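Papers > Outdoor Cooking and Fuel > Section 4

4. Leak checks at the cylinder valve

Every manual in our collection tells the owner of a gas grill to brush soapy water over the connection before lighting it. Few owners do. Of the 233 households in Potmont that returned our August survey, 45 said they had checked for leaks after the last cylinder swap, and several of these explained in the margin that they had checked by sniffing. One respondent listened.

We wanted to know whether the instructions were partly to blame. The Hidero manual gives the soap test a full page, between the warranty and a recipe for ribs. The Wada manual gives it a single line, printed on the side of the hose packaging that goes straight into the trash. Neither says how much soap to use. Bit-na Do, who ran the bench work at Cikevthorpe, mixed her solutions at four strengths and brushed each one onto a fitting that had been loosened by a quarter turn.
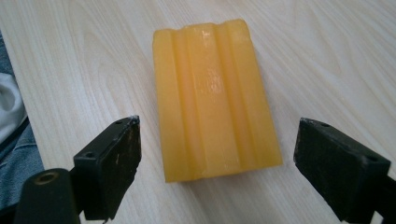
The weakest mix ran off the brass before it could bubble. The strongest foamed so well on its own that two of our readers reported leaks on a fitting attached to nothing. The two middle strengths gave nearly the same readings, and we used the thinner of them from then on -- partly on principle, partly to spare the brush.

Figure 4 gives the results for all 349 trials. Readers who were told to wait a slow count of ten found the loose fitting far more often than those told to "look for bubbles," a phrase most people seem to take as permission to glance. Longer waits made little difference, though they did produce complaints.

Figure 4. Leaks found, by wording of the instruction and strength of solution (349 trials, 80 readers).

The bench was indoors and well lit, with no wind and no hungry guests. We expect results on a patio at dusk to be worse. We also used one style of hose throughout, and an older regulator with a worn seal may leak in ways that a loosened nut does not copy. Section 5 takes up the worn seals, of which our neighbors supplied a generous number.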